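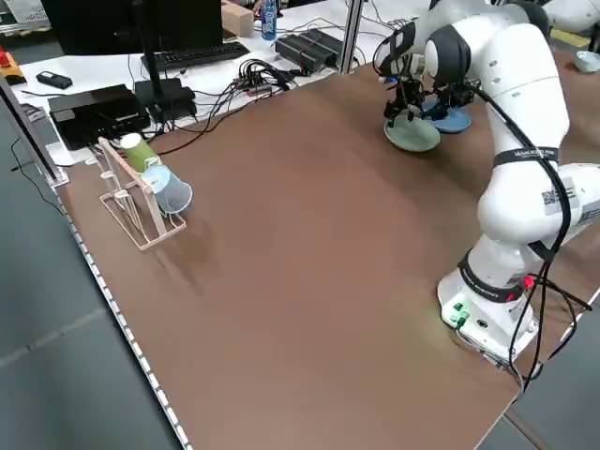
Paper cups on a wire cup rack – reuse or toss?

Bhavana Shenoy
Got one of those wire racks with pegs, green cup and a blue cup hanging on it. Paper ones. Do they dry ok like that or go soft?

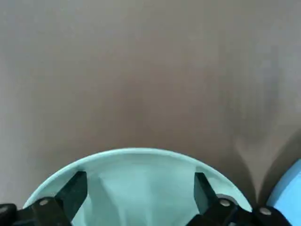 Also need a spot for a bowl and plate, same table. Rack has no slots for flat stuff. Counter is 30 inches, not much room.

jadora_557
Rinse quick, shake, hang. Cold drinks only the 2nd time. If the rim feels mushy toss it. Mine get two uses, somtimes three.

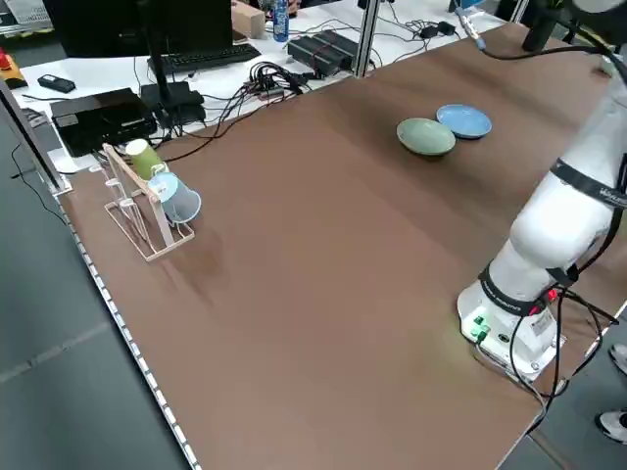
Plates – stand them up in a file sorter. Or just towel dry, its two dishes.

farkow131
dont reuse paper cups. get real ones 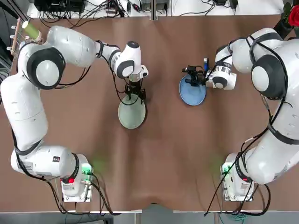

Jerkenov, July

Update from Bhavana Shenoy – cups did fine for iced tea, hot coffee no. Towel drying the plates for now. Thanks jadora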